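Frequently asked questions

I get the same handful of emails every week through the Bristside swap page, so I've put the answers in one spot. If yours isn't covered, write to me anyway. I like mail.

What is the Bristside swap, exactly?

You bring clothes, bags and bathroom stuff you don't use, and you go home with things other people didn't use. No money changes hands at the tables. It started in my living room and got too big for it (my couch has never recovered), so now we meet in the old Plekberg hall, down the ramp behind the bakery.

When is the next one?

Thu 7 March, doors at 5:30. The one after that is in October. I know that's a long gap, and I know some of you want it monthly, but I have a job and a back.

Does it cost anything to get in?

Two dollars at the door, kids free. That pays for the hall. At the last swap 151 of you came through, so we covered the rent and had enough left over to buy more hangers.

How many things can I bring?

Up to 38 pieces per person. Yes, that is a weird number! It's how many tickets come on one sheet of the roll I bought, and I'm not cutting up a second sheet for you. A pair of shoes is one piece. A set of pajamas is one piece. A bag of loose socks is zero pieces, please keep your socks.

How do the tickets work?

One ticket for each thing you hand over, one ticket back to us for each thing you take. Coats are two tickets both ways. Leftover tickets are good next time as long as you can still find them, and I won't replace the ones that went through the wash.

Can I bring lotion, shampoo and that kind of thing?

Sealed or nearly full, with a lid that closes tight. I'm strict on the lid because a bottle of conditioner once opened up inside a box of sweaters and I had to wash every one. Nothing past its date, no medicine, no nail polish remover. Makeup only if it's never been opened.

What about gift bags and totes?

Love them, bring them. They go fast, especially before the holidays. Clean inside, handles still on. If there's a tag on it with your aunt's message to you, maybe take that off first.
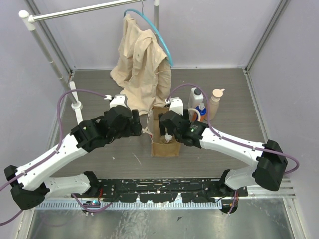
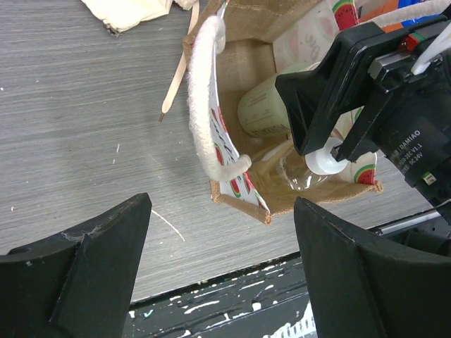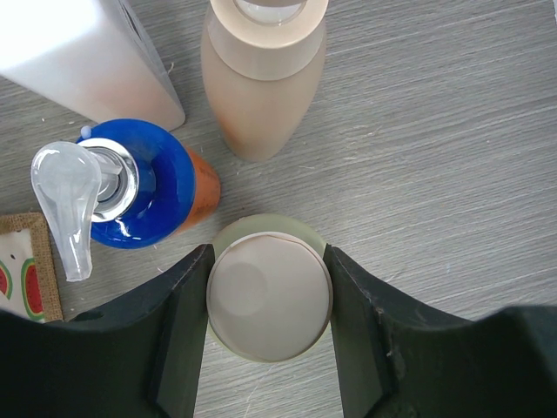 Do I need to wash my clothes before I bring them?

Yes. Wash them, dry them all the way, and skip the heavy perfume softener if you can. Check the pockets too — I've found a house key, a retainer and a winning scratch ticket (four dollars, returned to its owner).

Should I bring things on hangers or folded?

Dresses, coats and shirts on hangers if you have some to spare. Everything else folded in a box or a bag you don't need back. I really mean that last part, there's a pile of nice baskets at my house and I have no idea who to call.

Can I try things on?

There are two curtained corners at the back and one mirror. On a busy night the line gets long, so a lot of people wear leggings and a tank top and just pull things on over them by the coat racks. I do this myself and I'm past being shy about it.

Where does the leftover stuff go?

Clothes go to the Tanasarn shop on the hill, which sells them to pay for its lunch program. They took 1,086 pieces from us last year. Stained or torn cotton gets cut up for rags, and the bathroom things go in the free cupboard by the hall entrance until they're gone.

Is there parking?

Not much. The lot holds a few cars and the bakery would like its spaces left alone until it closes at six. Bus 74 stops across the street and will let you on with a rolling suitcase, I've done it plenty of times.

I have a label maker question.

Not really a question, but okay! The little printed tags come from a Clavine I picked up at a yard sale. The tape is hard to find now. If you have any sitting in a drawer I will trade you tickets for it, and I'll be very generous.

Can I drop things off early?

The night before, between 6 and 8, at the side door. Ring twice and wait, it's a long hallway. Please don't leave boxes outside if no one comes, the raccoons get into them and then I get a call from the bakery.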